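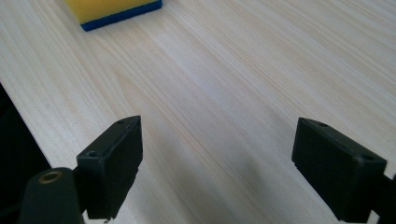 Figure 3. Flat resting position. Two-layer sponge, yellow foam uppermost, dark blue scouring layer against a pale wood-grained tabletop.

3.2 Resting position and contact face

Resting position was coded for every sponge found on a work surface during the Drurside household visits. The unit of coding was the sponge at the moment the coder entered the kitchen, before the resident had cleared or rearranged anything. Sponges hanging from a faucet, clipped to a rack or lying in the sink basin were coded under a separate scheme (Section 3.4) and are left out of the counts here.

Five positions were distinguished: flat on the scouring layer, flat on the foam, on a long edge, on a short end, and leaning. Figure 3 shows the first of these. The foam is clear of the table and the thinner scouring layer carries the full weight of the block. In the coding sheets this position is written F-S, and its inverse F-F. A single-material sponge has no scouring layer, and for such sponges F-S and F-F were merged into one flat code.

The distinction matters for drainage. A scouring layer is stiffer than foam and touches the surface mainly at raised fibers, so a thin gap remains through which water can leave. Foam laid directly on a sealed tabletop conforms to it and holds a film of water along the whole lower face. Residents' own accounts did not follow this reasoning closely. Most described the side facing up as the side they expected to use next, and several said they had never considered the matter.

The older literature gives little guidance. The Uchida protocol of 1964, still the basis for most shelf and counter inventories, records cloths and brushes by location only and has no field for orientation. We kept its location codes unchanged - this allows comparison with earlier surveys - and added orientation as a second field.

Edge and end positions were harder to code consistently. A soft block on a short end tends to lean, and the two coders, Jericho Manalastas and Ilse Kramer, initially disagreed on where an end position became a leaning one. The rule adopted was that a sponge counts as leaning only if it touches a wall, bottle, dish or other support. Tilt alone does not change the code. Disputed cases were settled from the kitchen photographs, and the rule was then applied again to all 90 kitchens. 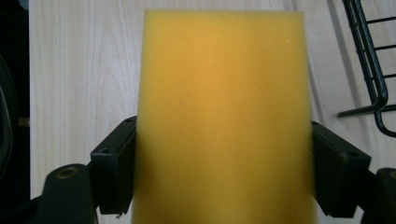 Figure 4. Foam face of a yellow sponge held upright, light grained tabletop behind. The sides run nearly parallel.

Foam condition was scored from the broad face, with the sponge upright as in Figure 4. The scorer noted the outline of the top edge, the texture of the pores, any change in color across the face, and any specks or residue. Color was scored against the palest and the deepest area of the same face and not against a printed chart, because manufacturers' yellows differ too much for a shared reference. Slight bulging where a sponge is held was disregarded.

Width was taken at mid-height with the foam uncompressed. Where a block widened toward one end, both ends were also measured and the larger value kept. Sponges too worn to stand - almost all of them from the Lurnum apartments - were measured flat and marked accordingly in the Drallelent data tables.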